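Grasp point picker keeps choosing the wrong edge on dark sweatshirts

Posted in Software > Perception

orla_bench

I'm training a policy to fold clothes from two-handed gripper demos, with wrist fisheye video as the only input. Towels and T-shirts work great and I'm thrilled with how far this has come since August! Dark sweatshirts are where it falls apart. My keypoint model is supposed to find the hem corners, and it keeps landing on a fold in the middle of the garment, or on the cuff. Validation error looks fine. I have 2734 episodes, of which 31 are dark sweatshirts. Is this just a data problem, or should I change how I handle exposure? I run the planner from the Fiadzo toolkit on top and I'd rather not touch that part.

Kwaku Tsikata

Fun problem, I spent most of the spring on it! Thirty-one episodes is thin, but before you record more, look at what your labels mean. "Hem corner" is a clear idea on a flat towel. On a crumpled sweatshirt the ribbing bunches up and stands on its own, a sleeve goes off somewhere behind it, and a loose flap in the middle has a point that looks more like a corner than the real one does. Your model is picking the pointiest thing it can see. I would too!

What worked for me, in order:

Drop corners as the target and predict a heat map over the whole ribbed band. Ribbing has fine texture that survives even on navy or black cloth, as long as you don't shrink the frames too far. I went from 9 pixels of smoothing down to 2 and the band came right back.

Mask the grippers. Black jaws against dark fabric make a lovely strong edge, and the network will happily learn it.

Fix exposure per episode. With a pale sheet filling half the view, auto exposure crushes the garment to a dark blob. I meter on the cloth and let the bedding blow out.

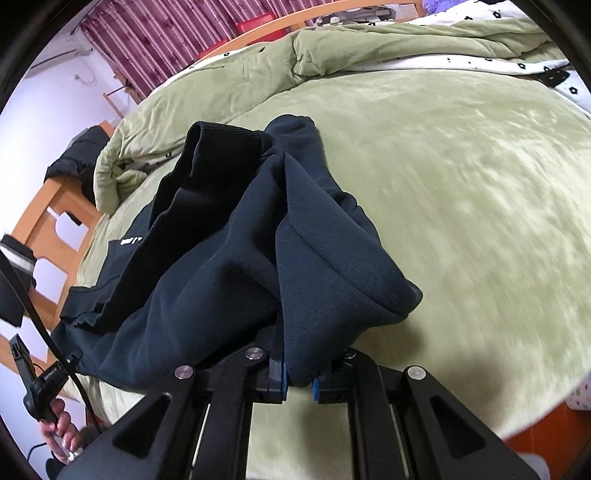 Then go back and label both contacts, even when the second gripper is way off at the side of the view. I only labeled the near one at first, so the planner thought the far edge was free and kept trying to drag the whole thing across the bed. Once both contacts were in the state, the pulls got so much calmer. It's a great thing to watch!

You can leave the Fiadzo planner alone. Just pass it the second contact as a fixed point.

numura_user

more data. also check your lens calibration, mine was off near the rim and every far keypoint was wrong

orla_bench

Thank you both! The exposure setting was on auto the whole time, ugh. Relabeling on Sunday and I'll post the heat maps after that. Kwaku, do you treat the cuffs as a separate class from the hem band?

Kwaku Tsikata

Yes, separate class. Same head, two channels.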